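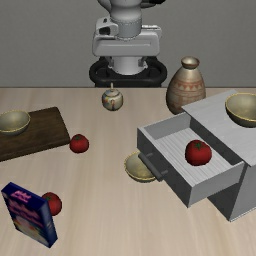 August, notebook, equipment planning

Spent the morning on the list for the second cell. The drawer tasks stay in simulation until we have a budget number, so I wrote down only what the real table needs.

Arm: Prillix quote came, valid 60 days. Delivery is not included, must ask again. Shek is cheaper but the controller is sold separately -- compare the full price, not the first line.

Cabinet: Kiswood can make one with a bar handle for 300. I would order two, because drawer runners wear out fast with this kind of work.

Bowls, vase, plastic fruit: buy locally, 4 of each bowl size.

Open point: does the Storklow room have enough power for both cells? I did not find the drawing. Order nothing before this is clear.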